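Blog » Slow Hobbies » Picture Cards

I have been collecting little picture cards since the winter we moved to Drinwood, and I blame the flea market entirely. I went in for a lamp and came out with a shoebox of 400 cards, most of them scuffed at the corners, and I was so happy I forgot to eat lunch! That was four years ago. As of this February the count stands at 2,843, and yes, I keep a notebook.

What I love is how small they are. You can sit down with a cup of tea and a handful of them and lose a whole evening (I have lost many), just turning them over and wondering who picked them out the first time around. My favorites are the Joneo sets, which came in paper sleeves that almost never survive – I own two, and both are torn.

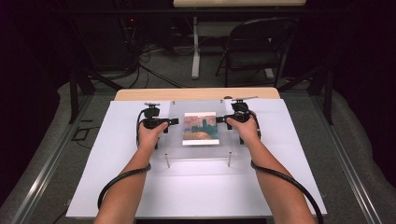
Sorting is the part people ask me about most. I started out by subject, birds with birds and boats with boats, and that worked fine until I passed 1,000 and discovered how many cards have a bird sitting on a boat. Now I go by maker and then by the color of the back, which my sister finds ridiculous, but I can find any card I want before the kettle boils.

Next month I'm driving over to Wultstead, where the Soriano shop is clearing out its back room. I've promised myself I'll stop at 3,000. I made the same promise at 1,000, so we'll see how that goes. If you have doubles of the harbor series, please write to me – I'll trade you nearly anything except the owls.

14 comments | 9 shares

Recent posts
A better box for small paper things
Rainy afternoon at the Drinwood flea market
My notebook, page by page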